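Heltano Linen Spray, 237 ml

I've been making this one in my kitchen since April and I still get a bit giddy when a fresh batch is ready! It's lavender with a little cedar, light enough for pillowcases (my sister Leilani does her curtains with it too, and her whole hallway smells lovely). Give the bottle a shake, hold it well back and spritz 2 or 3 times. You'll get 600 sprays from a bottle, so it does last.

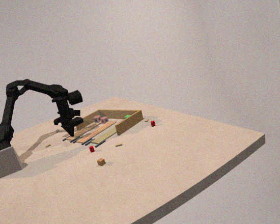
Will it mark silk? It can, so try a hidden corner first and let it dry before you do the rest.

Bottles are £9 each and refills come in a pouch. If you liked my old Imora scent, this is the softer cousin – same cedar, much less of it. I post twice a week, and I'm happy to pop in a gift note if you leave me a message at checkout.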